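ヘカノ(Hekano)見学メモ 学習用データの集め方を見てきた

2021年5月、オールンソープにあるヘカノの作業場を見学させてもらった。うちの職場でも部品の仕分けにアームを入れる話が出ていて、学習させるならどのくらい手間がかかるのかを知りたかった。案内はアサンカ・アカンダさん。データ収集の担当になって4年目とのこと。

受付で名前を書き、靴を履き替えて奥へ。撮影は作業の邪魔にならなければ自由と言われた。作業場ではアームが5台動いていて、どれも箱の中の物をつかんで動かす課題をやっている。課題の一覧は壁に貼ってあり、全部で54種類。半分以上はまだ手つかずらしい。

集め方は二通りある。一つは人が遠隔で操作して手本を記録する方法。もう一つは、ある程度学習したモデルに自分で動かせて、成功も失敗もそのまま残す方法。後者は放っておけるかと思っていたが、物が隅に寄ってつかめなくなると人が置き直すので、結局そばに一人ついている。アカンダさんによると、午前の仕事の大半はこの置き直しだそうだ。
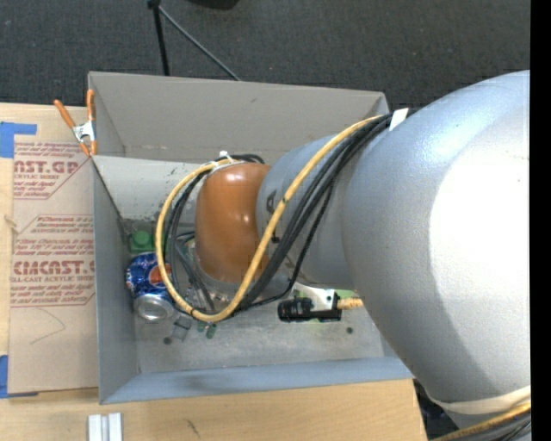
一回の試行は短い。開始の合図を出し、アームが下りて、つかむか外すかして、戻る。終わるとオペレーターが手元のキーで結果を入れる。成功、失敗、無効の三択で、無効は途中で人の手が入った場合や、記録が抜けた場合に使う。判定に迷ったら失敗にする、という決まりになっていた。

物の選び方についても聞いた。専用の模型は少なく、近所の店で買えるような物が多い。形と硬さがばらけていればよく、つぶれたり割れたりしたら入れ替える。入れ替えた日は必ず記録に書く。以前これを書き忘れて、7日分のデータの扱いで揉めたことがあるという。

記録の整理にはグルレオという社内ツールを使っている。試行ごとに映像と関節の値が並んで出て、横に短いコメントを書ける。画面を見せてもらったが、コメントは「滑った」「二個つかんだ」など一言のものばかりだった。長く書く人もいるが、後で検索しにくいので控えてもらっているとのこと。

少しだけ遠隔操作もやらせてもらった。横方向は何とかなるが、高さの感覚がつかめず、箱の底の手前で何度も止まってしまう。慣れるまでにどのくらいかと聞くと、人によるが、最初の週の記録は学習に使わないことにしているそうだ。自分の分もその場で無効にされた。

質問の時間には費用の話もした。アームそのものより、人がつく時間と配線の手直しのほうが予算を読みにくいらしい。ケーブルは動作範囲の端で引っ張られやすいので、始業前に一度ゆっくり全体を動かして確かめている。うちで導入する場合も、この点検の時間は最初から見込んでおいたほうがいいと言われた。

帰りはビッカースタッフ行きのバスに乗った。次の見学受け入れは12月の予定で、申し込みは受付に電話すればよい。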